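Faustino Escobedo had been teaching the arm for most of the winter, and by December he had gotten into the habit of talking to it, softly, the way his mother used to talk to bread dough. The arm lived in Skosholm, the make-believe house that the company had built inside its computers, and he steered it from a kitchen chair with a controller in each hand and a cup of coffee going cold by his foot.

"Easy now, sweetheart," he would say, bringing the wrist around. "We open up first, and then we go in."

He was on attempt 372, and the young people at Munteanu had told him kindly that they would need 3000 before the arm could manage by itself. Well, he had taught his daughter to drive in a truck with no second gear, so he figured he had the patience for it (and she was 39 now and still never used her mirrors!).

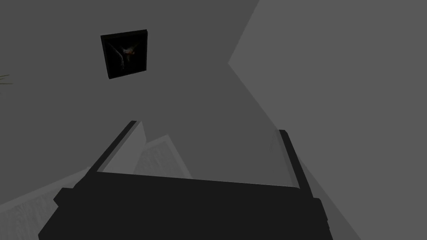

*Attempt 372, Skosholm: fingers open, picture on the wall.*

He let his hands rest a moment, looking past the fingers at the little dark picture in its black frame. He had decided weeks ago that it was a bird. Then he took a sip of the coffee, made a face, and started attempt 373.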